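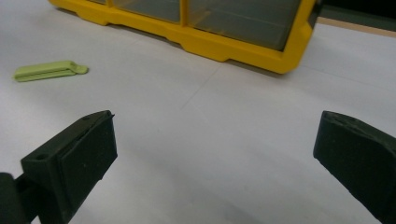
Pesonen Archive, Department of Recorded Interviews

5 min read

Search the collections Go Advanced search

# Sakcombe Artist Conversations

Data card, version 7. Last revised 15 July 2020.

## Summary

Sakcombe Artist Conversations is a collection of transcribed interviews with painters, printmakers, composers, theater makers and writers who live or have worked in the town of Sakcombe. It contains 59 interviews, each supplied as a plain text transcript with a short descriptive record. The interviews concern working methods, training, income, studio space and the effect of public closures on creative work.

The collection is intended for research and teaching in the arts and in oral history. Audio recordings are held by the department and are not part of this release.

## Contents of the release

- `transcripts/` contains one file per interview, in UTF-8
- `records.csv` lists the discipline, interview language, length and access status of each interview
- `questions.txt` gives the standard question list
- `changes.txt` gives corrections made since the previous version

File names consist of the interview number and a language code. Interview numbers are never reused. Gaps in the sequence correspond to interviews withdrawn at the request of the participant.

## How the interviews were conducted

Participants were invited by letter. Interviews held before April were conducted in person, usually at the participant's place of work. Later interviews were conducted by telephone, and the `mode` column records the difference. Each interview was planned to last 50 minutes. Interviewers were free to depart from the question list, and many did so in the closing section on influences.

Kamil Murín prepared the question list and edited the transcripts. Participants received their own transcript and had 14 days to request changes.

## Transcription conventions

Hesitations and repeated words have been removed unless they affect the meaning. Laughter is marked in square brackets. Passages that could not be understood are marked `[unclear]`. Titles of works are given in the form used by the speaker, even where a catalog gives a different form. Names of private individuals have been replaced by initials, which are consistent within a single transcript only.

Transcripts were prepared in Dornari, the department's editing software. Paragraph numbers from Dornari have been kept so that passages can be cited.

## Known limitations

Visual artists are more strongly represented than performers. Dance is represented by a single interview. Telephone interviews tend to contain shorter answers, and comparisons of answer length across the two modes should be made with care. Statements about sales and fees are the participants' own and have not been checked.

Seven transcripts are restricted. Their records appear in `records.csv`, but the text is available only in the reading room.

## Use and citation

The open transcripts may be quoted for noncommercial purposes with attribution. Publication of a complete transcript requires written permission from the department. Please cite the collection name, version, interview number and paragraph number.

Related correspondence is held in the Plultoleo Papers, which are cataloged separately.

## Corrections

Requests for correction or withdrawal should be sent to the department in writing, with the interview number. Accepted changes appear in the next version.

This site uses cookies to remember your search settings. Accept Manage preferences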